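4.2 What changed on the floor

I'll be upfront that I went to Pultton expecting people to talk about losing work. Mostly they wanted to talk about parts. Before the arm came in, an assembler at the Riihimäki shop picked up every small block and fitting by hand, all shift long, and those I interviewed (13 of them, between December and the end of the trial) kept showing me their thumbs! Now the picking and placing goes to the arm, and the people set out the pieces, check the fit and decide what happens when something sits crooked.

We tried each new layout in simulation first, in a workshop model built with Rivirari, and the assemblers got to move things around in it before we fixed anything for real. Figure 3 is one of those layouts, with the arm holding a small red block over the mat.

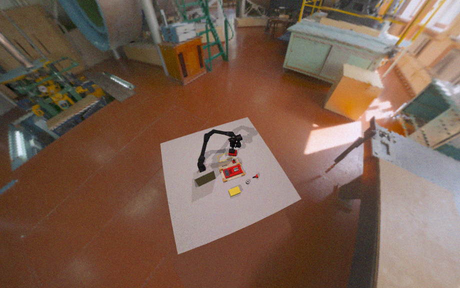 What surprised me was how much the job turned into talking. One assembler told me she used to go a whole morning without a word, and now she's forever calling someone over to argue about where a piece ought to start — she likes that, though a couple of her coworkers really don't. They miss the rhythm of it, and I don't think our survey caught that very well.

Figure 3. Simulated layout from the Indescombe trial: a black robot arm on a square white mat, with a framed red panel and loose parts below the gripper.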